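Is the Carnudent sorting kit worth buying if you already have the arm?

4 min read

Asked 8 April 2021

We have a red and black arm in our teaching lab and I need a sorting task for it that new students can start on in their first week. I've been looking at the Carnudent sorting kit that Soltusia sells. The listing says you get three box targets with holes, a toy assortment, the table cloths and a license for their starter software, and it comes to 1,408 with shipping to Kirnport. That is most of what I have left until June.

My questions:

1. Does the kit work with an arm you already own, or do you end up buying their mount as well?

2. Are the boxes any good? From the listing they look like painted cardboard and I can't tell if they would survive a semester.

3. Is the toy assortment something I could put together from a dollar store in an afternoon?

I have read the product page and the spec sheet, so please don't just link those. I'd like to hear from people who have used it.

– Puspita Wattimena

Answer 1 (accepted)

I have set this kit up at two sites, the second one in Lund. Taking your questions in order, plus one you didn't ask.

1. Fit with your own arm. The software talks to most six-axis arms through a plain config file, and the mount is optional. We never bought it. You do need to put the arm where it can reach both the tray and the boxes without folding up on itself. Ours comes in from the lower right corner of the table, with the tray in the middle and the boxes on the left. The red link ends up right over the tray when it works near the boxes, so check what your overhead camera loses at that point.

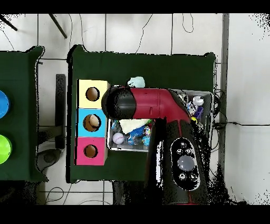
2. The boxes. They are cardboard, and they are fine. You get a yellow, a light blue and a pink one, and they go in a line next to the tray. The arm isn't supposed to touch them, only drop things in the holes. Ours have had a few knocks and I taped one on the inside. If yours get crushed, replacements are sold separately, or you can cut your own. The hole position is set in the config file so it doesn't have to match theirs.

What I would change is the fixing. There is nothing to hold the boxes to the cloth and they creep. We used double-sided mounting tape.

3. The toys. This is where I think part of the money goes to good use. They picked things that are awkward in different ways: spiky balls, smooth balls, a rope toy, knitted stuff, clear plastic. Clear plastic and anything knitted will give your students the most trouble. We added a few items of our own over time, and you should too.

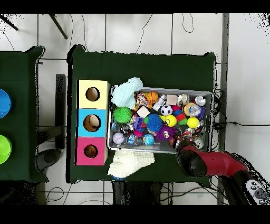 Full tray with the gripper at the lower right corner. Note the knitted sock on the cloth below the tray.

4. The software. Adequate. Calibration took me an afternoon the first time and 20 minutes the second. It wants the table seen from straight above and it does not cope well with glare, so leave the green cloth on even if your tabletop looks matte to you. The manual has a page on lighting which is worth reading before you drill anything into the ceiling. The grasp planner is slow on a full tray. I start new people with 10 objects and add more once they have a run they are happy with.

What you don't get: the arm, the gripper, the camera, the stand, or any help with cables. Budget for longer cables than you think, since they have to go out across the floor and away from the table legs.

Would I buy it again? For a teaching lab, yes, mostly for the exercises that come with the license. There are 4 of them and the students can follow them without me in the room. For a research lab I would make the boxes myself and skip it.

Answer 2

I'll disagree a bit on price. We paid the same for ours, and after the first semester the only thing still in use from the package was the toys and the boxes. The students moved to other software in a couple of weeks. If you already have someone who can write a pick-and-place script, you are paying a lot for cardboard.

That said, the task itself is a good one. Balls are the easy part. The thing to watch is cloth: once a knitted piece is spread over other toys the detector tends to see one big object, and the planner goes for the middle of it. We deliberately start some trays that way now and have the students deal with it.

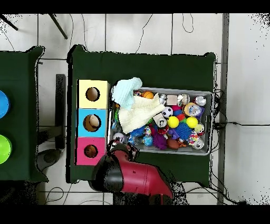
Cream cloth over the left side of the bin, gripper at the lower left.

Two practical things. Put the second table in before you calibrate. We added ours later for the bowls and had to do everything over because the main table got bumped. And write the box colors into your logs by name, not by number. We had "box 1" meaning yellow for half the group and pink for the other half and lost a week of results to it.

Support from Soltusia was polite but slow. I waited 10 days for a reply about a license transfer.

Answer 3

does it come with the bowls? we got one secondhand and there weren't any in it

Comment on Answer 3

No, bowls are not on the parts list. Any plain bowls will do.

Comment from the asker

Thanks, all. Going by this I will ask them if they sell the exercises without the rest, and make the boxes here. If they say no I'll probably still order it – I don't have anyone free to write the scripts before June. I'll post what they tell me about the license.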